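Tarico Teleoperation Station

Remote control and hand-guided demonstration for simulated and physical arms

Overview

The Tarico Teleoperation Station is supplied by Nerkach to laboratories, technical colleges and manufacturers that need to show a robot arm a task before asking it to perform that task unattended. An operator moves the arm by means of a handheld controller or a counterbalanced lead arm. The station records the commanded motion, the resulting arm position, the gripper opening and the wrist view on a single clock. The same operator controls are used whether the arm is a physical unit or one running in the Fokmont simulator, and recordings from both are stored in the same format.

Most customers begin in simulation. Operators can practice without risk to equipment, and a room may be reset between attempts with one press of the foot switch. Tabletop tasks are recommended for the first sessions.

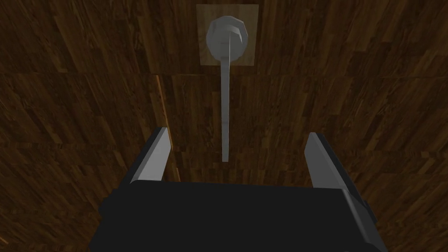 Each demonstration opens with the arm in a ready pose and ends when the operator releases the enable grip. Anything in between is retained, including pauses and corrections. Nerkach advises against trimming these by hand. Customers who wish to exclude an attempt should mark it at the station, where it will be moved to a separate folder and kept until the session is closed.

Operator Controls

The handheld controller carries an enable grip, a proportional trigger for the gripper, and a thumb dial for speed. Motion is relative: when the enable grip is released, the arm holds its position and the operator may return the hand to a comfortable place before continuing. New operators often tire because they do not use this feature, and it should be covered in the first hour of instruction.

The lead arm is offered for tasks in which wrist angle matters throughout the motion. It has 7 joints and is supplied with a table clamp. Joint friction is set at the factory and may be adjusted with the tool stored in the base.

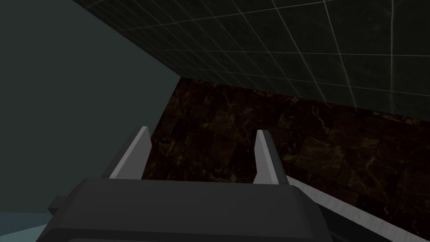
Wrist view in the Fokmont simulator, gripper open, with no object held.

Wrist View

The wrist view is delivered to the operator display and written to the recording. It looks past the gripper along the direction of the fingers, so that both fingertips remain in sight during an approach. The view turns with the wrist. Operators accustomed to a fixed overhead picture should expect a period of adjustment, as the room will appear to tilt when the wrist is rolled. In the Vlachopoulos room set, wall finishes and furnishings are modeled for this purpose. The white grout lines on the dark green tile give the operator a ready reference for the angle of the wrist, and a plain wall alone does not serve as well.

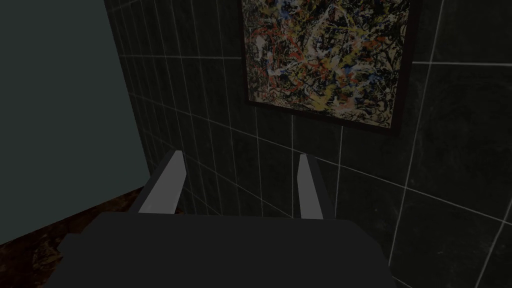
Nerkach recommends that every program of demonstrations include approaches from more than one starting pose. A set recorded entirely from one pose tends to produce an arm that performs well from that pose and poorly from any other. Surroundings deserve the same attention. A wall decoration such as the framed abstract painting, with its tangle of black, red and yellow, takes up a good part of the wrist view from some angles and has no bearing on the task. Demonstrations should be recorded both with such items in view and with the arm turned away from them.

Recording and Storage

The station records at 40 samples per second in the standard configuration. Up to 128 demonstrations may be held in one session file. Larger programs are divided into numbered sessions automatically, and the station writes a plain text summary for each one listing the operator code, the task name and the number of attempts kept. Operator codes are assigned by the customer -- no personal information is required by the software.

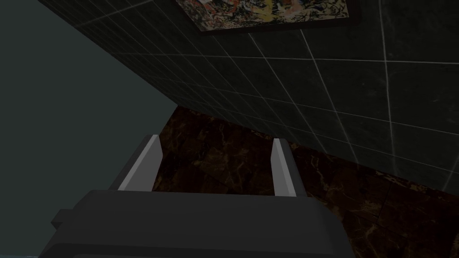 Playback is available at the station immediately after each attempt. The operator may step forward or backward through the wrist view while the gripper opening and arm position are shown alongside. Instructors use playback chiefly to review the approach, where most faults begin. With the fingers still apart and only the dark, gold-veined floor between them, there is time to discuss wrist angle and speed before any question of grasping arises. Comments may be attached to any point in the recording and are exported with it.

Supplied Items

Operator console with display
Handheld controller and charging stand
Foot switch
Fokmont simulator license, one seat
Vlachopoulos room set
Printed operator manual

The lead arm, additional seats and the wall mount for the display are ordered separately.

Service and Ordering

Software updates are issued each December. Orders for the standard configuration ship within 56 days of confirmation. Customers replacing an earlier Tarico console should state the serial number when ordering -- existing session files can be carried over in most cases, and the service desk will confirm this before shipment.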